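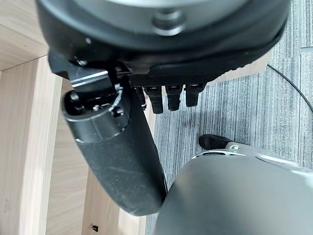
Chapter 5
Measuring Effort: Heart Rate, Breathing and the Training Notebook

After reading this chapter you should be able to:
explain why the same speed can be easy for one runner and hard for another
take a pulse by hand at rest and after exercise
use the talk test during a steady run
keep a training notebook which another person can understand

5.1 Why speed is not enough

In the previous chapter we treated speed as the main measure of a run. It is a natural choice. Speed is simple to calculate, and two people can compare it without much discussion. But a coach who looks only at speed will soon meet a difficulty. Two members of one club run side by side for 40 minutes. They cover the same distance and they finish together. One of them could repeat the run in the evening, while the other needs a rest until the next afternoon. The speed was equal, but the effort was not.

By effort we mean how hard the body is working compared with what it is able to do. It depends on the fitness of the person, and also on sleep, food, heat, hills, wind and illness. A runner who has a cold coming may notice it first as a higher effort at her usual speed. For this reason effort should be written down every time, also when the run seems quite ordinary.

There are several ways to measure effort, and in this chapter we use two of them: the heart rate and the breathing. Laboratory methods, which need a mask and a treadmill, are left for Chapter 9.

5.2 A case from Borneck

The running club in Borneck is small and trains on a forest road outside the town. When Vesela Golob began to coach there, she asked all members to write down the time of each run and nothing else. After one winter she had 343 entries. She could say who was fast and who was slow, but she could not say who was tired. In October two of her best runners stopped training with sore shins, and when she went back to the entries she found no warning in them. Their times had been steady until the last week.

She then changed the method. Every entry had to contain a pulse, taken by hand directly after the run, and one short sentence about the breathing. Some members complained that this was too much work after a cold evening on the road. Others liked it and wrote far more than one sentence. 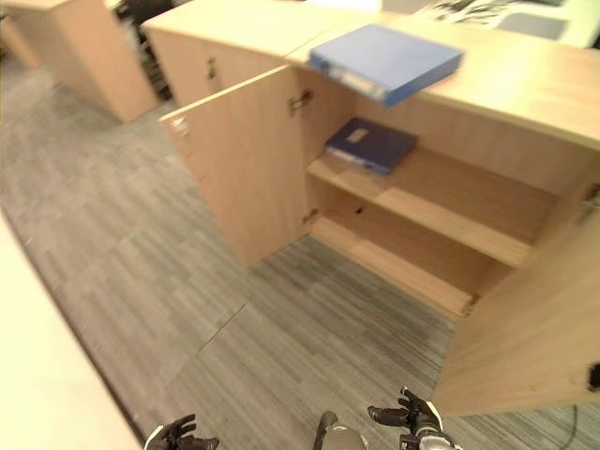 Aileen Policarpio remembers the change in a different way. She wrote to us that the pulse itself was of little use to her in the first month, as her fingers were too cold to find it, and that the sentence about breathing taught her more. She had believed for years that she was running easily. When she had to write each time that she could not have held a conversation, she understood that all her easy runs were in fact hard ones.

Her remark is important for the rest of the chapter. A measurement which is difficult to take will often be taken badly. A simple observation, made in the same way each time, can be worth more.

5.3 Taking a pulse by hand

Sit down quietly for a few minutes. Place two fingers, the first and the middle, on the inside of the other wrist, just below the base of the thumb. Do not use the thumb for feeling, as it has a pulse of its own which may confuse you. Press lightly. When you feel the beat, count for thirty seconds and multiply the result by 2. This gives the number of beats in one minute, and if you have done it at rest it is called the resting heart rate.

The best moment for the resting heart rate is early in the morning, before coffee and before the first stairs of the day. One reading tells very little. Take it on several mornings and look at how the numbers lie together.

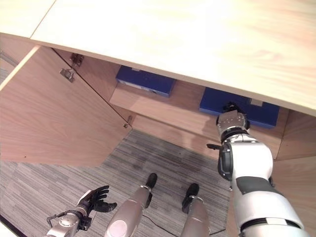

After exercise the procedure is a little different. The heart begins to slow down as soon as you stop, so a count of thirty seconds will come out too low. Count for fifteen seconds only, and multiply by four. Start the count at once -- do not first drink, untie your shoes or speak with your friends. If you lose the beat in the middle, write "lost" in the notebook. A missing number does no harm, but a guessed number does.

Many students ask if a watch with a sensor would not be better. It is more comfortable, certainly, and for changes during a run it is the only practical way. Still, we recommend that you learn the method by hand first. You will then notice when the watch shows something unlikely, for example when the strap is loose.

A person who feels chest pain, dizziness or an irregular beat should stop the exercise and seek medical advice. No exercise in this book is so important that it must be finished.
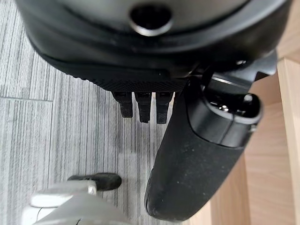
5.4 The talk test

The talk test needs no equipment at all. While running, say a full sentence aloud. If you can say it without a break, the effort is easy. If you must take a breath in the middle, the effort is moderate. If you can give only single words, it is hard. Use the same sentence each time, and say it at the same place on your route, preferably on a flat part.

Write the result in the notebook beside the pulse. When the two agree, you may have some trust in both. When they do not agree, leave both as they are and make a short note about the weather and your sleep. In the next section we shall read through two weeks of such notes and see what a coach can learn from them.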